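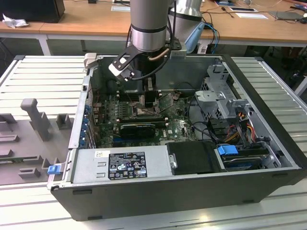

Tower open on its side, panel off

Search this site Go
April | by Nadège Roussel

Minutes, Kerkeo tenants assn. Start 7 pm.
Present: Baxter (chair), Perrin, Millet, Roussel. Apologies: C. Poulain.

Bike shed: 17 on waiting list. Perrin to chase Ostlow re racks, agian.
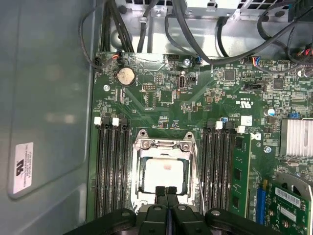
Page 2 of 4

Garden: $200 for soil, agreed. Millet ordering.
Noise, flat 14: letter sent, no reply yet. Baxter to knock.
AOB: hall lights. Held over to next mtg.
Closed 8:10.

We use cookies. Accept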